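Clastura Catering Services
Minutes of the Equipment Working Group

Wednesday, October 14, 2026
Meeting room 2, first floor

Present: Chair, kitchen manager, two front-of-house supervisors, purchasing officer, staff representative, secretary (minutes)
Apologies: health and safety adviser

1. Minutes of the last meeting
Agreed, with one change. Under item 5 the dishwasher service contract should read "renewed to March", not "renewed to May".

2. Matters arising
The replacement trolleys have been delivered to the wrong site again. Purchasing officer to chase.
The water filter at the north counter has been changed.
The question of who pays for lost lanyards was put off for a third time.

3. Visit to the Cludidex open day
Four members of the group went to the open day in Gurnov. The invitation had described "a full day of automation for busy counters". The staff representative asked for it to be recorded that the day lasted from 11 until shortly after two, with a long gap for lunch.

3.1 Talk
The opening talk was given by the sales side. Members felt it was heavy on promises. The slides said that a counter arm would clear and stack cups "at the pace of an experienced colleague". When asked which colleague, and at what pace, the speaker said figures would follow by email. None have been received.

3.2 Price
The starter package was quoted at 3,050 a month, on a lease, before installation. Cleaning, spare jaws and call-outs are extra. The purchasing officer pointed out that the lease could not be ended in the first year and that the quote did not say what happens if the arm is out of use. The Chair said she would not take a quote like that any further without a written answer on both points.

3.3 Demonstration
The group had understood from the invitation that it would see an arm working by itself. The cup-stacking session was a person working a pair of hand-held grippers at a table. Cludidex staff explained that this is how examples are collected, and that the arm is later trained on them. They said 200 examples had been enough for a first try at the task. One supervisor asked how many of those had gone wrong and was told that failed ones are not kept in the total. She did not find this a helpful answer.

The kitchen manager said the method seemed sensible enough and that he did not mind how the thing was taught. His doubt was about the cups. Ours come back with lids, stirrers, teabags and napkins pushed down inside, and they come back in three sizes. He would want to see that before anything else.

The staff representative said that most of the work on show was being done by a pair of human hands, and that members should bear this in mind when reading the brochure.

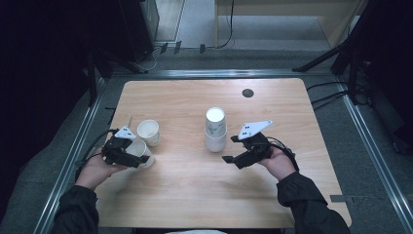
Item 3.3: cup stacking with hand-held grippers, Cludidex open day.

3.4 Discussion
A supervisor asked whether stacking used cups was a problem we needed to solve. Ours go straight in the bin. The Chair agreed that this had not been asked before the visit and should have been. The purchasing officer thought there might be more use in filling the dispensers, where sleeves of 100 have to be opened and loaded several times a shift, but Cludidex had nothing to show on this.

It was noted that Peeters, who supply our present counters, have said they will not alter the worktop for a third-party machine without voiding the guarantee. Cludidex had not heard of this difficulty.

The kitchen manager did not want the door closed completely. He suggested going back if they can show an arm dealing with a mixed tray from one of our own counters, with no one holding anything. This was supported, though the staff representative wished it noted that she expects a long wait.

3.5 Decided
No trial this financial year.
Purchasing officer to write to Cludidex asking for the promised figures, including failures, and for the lease terms in full.
Kitchen manager to list the counter jobs that take up most staff time, for the next meeting.
Travel claims for the Gurnov visit to be in by the end of October.

4. Any other business
The ice machine is leaking at the back. Reported twice. Chair to ring the landlord.
A supervisor asked that meetings stop being booked over the lunch service.

5. Next meeting
Date to be sent round by the secretary. Not between twelve and two.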